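Fórum > Casa e Bricolage > Madeiras e acabamentos > Tampos de ripas coladas: óleo ou verniz?

Este sítio utiliza cookies para guardar a sessão e as preferências de leitura. Ao continuar a navegar, aceita a sua utilização.

Última actualização: setembro

**tampo_e_meio**
Boa tarde. Vou montar uma bancada de trabalho comprida num anexo, com tampo maciço de ripas coladas. Já encomendei o tampo na Jõgi, vem em cru, só lixado. Falta decidir o acabamento e quanto mais leio menos sei. Uns dizem óleo duro e mais nada, outros dizem que óleo dá trabalho para o resto da vida e que o melhor é verniz de poliuretano à base de água.

O uso vai ser misto: embrulhar encomendas, alguma cola, café, loiça e vidro pousados em cima. Não é cozinha, não corto comida ali. O anexo não tem aquecimento e no inverno é húmido.

O tampo ficou em 326 euros com o transporte, por isso não queria estragá-lo logo na primeira demão.

**serradura77**
Óleo. Tenho uma bancada com Rinik há muitos anos e nunca me arrependi. Quando aparece uma mancha, lixo à mão só naquele sítio, passo o pano com óleo e no dia seguinte não se nota. Com verniz, se riscares até à madeira, tens de lixar o tampo inteiro ou viver com o remendo.

Lixa até 150, não mais. Se fechares demasiado o grão o óleo não entra.

**vale_do_formao**
Discordo em parte. Num anexo sem aquecimento e húmido eu ia para o verniz, três demãos, e a face de baixo também. O óleo protege pouco da humidade do ar. Já vi tampos oleados a empenar num só inverno.

E a cola? Cola branca em cima de óleo sai mal depois de seca. Em verniz levanta com uma espátula de plástico.

**serradura77**
A empenar por causa do acabamento ou por causa de estarem aparafusados sem folga? Na maior parte dos casos que vi era a fixação. A madeira vai mexer com qualquer acabamento, o verniz só atrasa.

**vale_do_formao**
As duas coisas contam. Atrasar já é muito, quando a humidade sobe e desce ao longo da semana e não ao longo do ano. Mas concordo que a fixação é mais importante. Furos oblongos na estrutura, no sentido da largura do tampo, e parafuso com anilha larga sem apertar a fundo.

**tampo_e_meio**
A estrutura é de ferro, com furos redondos de 8 mm. Posso abri-los com uma lima ou tenho de mandar fazer?

**limalha**
Com lima redonda e paciência fazes isso numa tarde. Ou broca de 10 e parafuso de 6 com anilha, que dá folga suficiente para uma largura normal. Depois passa primário nos furos abertos, senão ganha ferrugem e mancha a madeira por baixo.

**nó_cego**
Temos um tampo de ripas claras no espaço onde trabalhamos e já passámos por esta discussão toda. Veio sem ficha nenhuma, nem a espécie sei ao certo. O que posso dizer é que a variação de tom entre ripas é normal neste tipo de tampo, e os veios escuros também. Quem quer cor uniforme tem de escolher outra classe e pagar mais.

Nós temos ali uma prateleira da mesma linha de madeira clara com armação preta, e usamos aquilo sobretudo para pousar peças de vidro.
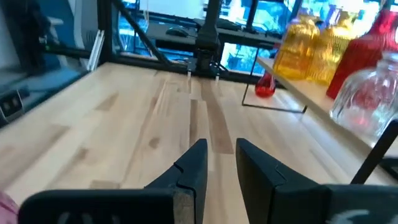
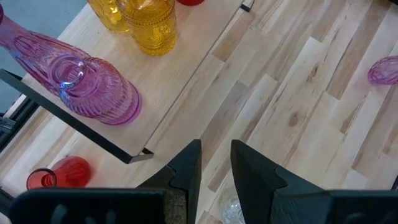
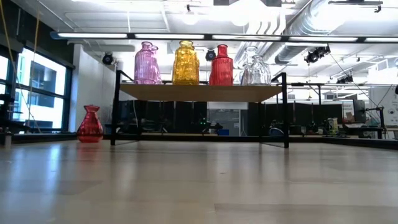
Quanto à pergunta do acabamento: para bancada de embrulhar encomendas eu punha verniz acetinado. O óleo fica mais bonito ao toque, mas há sempre alguém que pousa uma caneca e se esquece. Se fores para óleo, conta com duas manutenções no primeiro ano e depois uma por ano.

Outra coisa: não ponhas fita de embalar directamente sobre óleo com poucas semanas de cura. Arranca e deixa uma faixa baça.

**tampo_e_meio**
Obrigado, isso da fita não me tinha passado pela cabeça e vou usar fita todos os dias. Os nós dão problemas? O meu vem com classe rústica, foi a mais barata.

**nó_cego**
Os nós pequenos e fechados não dão problema nenhum. Os abertos ou com racha convém encher antes do acabamento. Eu uso goma-laca em barra porque é fácil de nivelar, mas há quem use epóxi escuro.

**resina_fina**
Epóxi, sempre. A goma-laca não aguenta calor. Uma chávena a ferver em cima e fica marcada. Com epóxi enches um bocadinho acima do nível, esperas 24 horas e lixas.

Atenção que alguns óleos não agarram por cima do epóxi e fica um ponto mais brilhante. Com verniz não se nota.

**serradura77**
Ponto brilhante num nó de um centímetro, numa bancada de embrulhar caixas. Acho que se sobrevive.

**resina_fina**
Cada um sabe o que lhe faz impressão. A mim faz.

**marceneiro_de_fim_de_semana**
Alguém aqui usou o Ovard? É o verniz de água que vendem na loja ao pé de mim, acetinado, 2 componentes. O rótulo fala em resistência a manchas mas o preço assusta um bocado, 75 euros a lata.

**vale_do_formao**
Usei num balcão. É bom, seca depressa, não amareleceu até agora. O problema é o tempo de vida depois de misturado. Se fizeres a lata toda de uma vez e não a gastares, vai para o lixo. Mistura só o que precisas para cada demão e pesa numa balança de cozinha, não vás a olho.

A primeira demão levanta o pêlo da madeira. Para evitar isso, na véspera passa um pano húmido no tampo, deixa secar e lixa leve com 180.

**limalha**
Usei e não gostei. Secava tão depressa que o rolo deixava marcas nas emendas. Era agosto, admito, e estava com a porta aberta. Voltei ao de um componente e fiquei satisfeito.

**vale_do_formao**
Em agosto com corrente de ar qualquer verniz de água deixa marcas. De manhã cedo, porta fechada, rolo de pêlo curto e seguir sempre o sentido das ripas de ponta a ponta. Nunca aos quadrados.

**tampo_e_meio**
Fiz as contas para os dois casos. Com óleo Rinik gasto menos agora e mais tarde, com Ovard gasto tudo agora. Juntando tampo, estrutura, acabamento, rolos e lixa vou parar aos 528 euros na versão com verniz. Ainda está dentro do que tinha pensado.

O que ainda me faz confusão é a face de baixo. Leva as mesmas demãos?

**vale_do_formao**
As mesmas, ou uma a menos no máximo. O que não podes é deixar a de baixo em cru. Uma face absorve humidade, a outra não, e o tampo faz telha. E os topos levam sempre uma demão extra, é por ali que entra mais água.

**serradura77**
Nisto estamos de acordo. Com óleo é igual, as duas faces e os topos bem carregados.

E se alguém for para óleo: os panos usados estendem-se ao ar livre ou metem-se num balde com água. Não se amarrotam num canto, podem pegar fogo sozinhos.

**grampo_azul**
Entro só para perguntar onde compram a lixa. Os discos da Ureck que apanhei em promoção descolavam-se do prato ao fim de cinco minutos. Foi azar meu ou são todos assim?

**limalha**
Tive o mesmo. Pode ser o velcro do prato gasto. Troquei o prato e melhorou, mas também passei a comprar outros discos, portanto não sei dizer qual das duas coisas resolveu.

**nó_cego**
Se a lixadeira aquece muito é porque se está a carregar demasiado. O calor dá cabo do velcro. Deixa a máquina andar só com o peso dela.

**tampo_e_meio**
O tampo chegou hoje de manhã. Vem embrulhado em filme e com cantos de cartão. Deixo-o deitado ou ao alto?

**vale_do_formao**
Deitado, em cima de três barrotes da mesma altura, com ar por baixo. Tira o filme todo, não só o de cima. Deixa-o uma semana no anexo antes de lixar, para se habituar ao sítio.

**marceneiro_de_fim_de_semana**
Eu ao alto contra a parede já deixei e não aconteceu nada.

**vale_do_formao**
Eu já deixei e aconteceu. Deitado não custa mais.

**tampo_e_meio**
Fica deitado. Vou para o verniz, três demãos em cima, duas em baixo e mais uma nos topos. Os furos da estrutura já estão abertos e com primário. Quando der a primeira demão volto cá a dizer como correu.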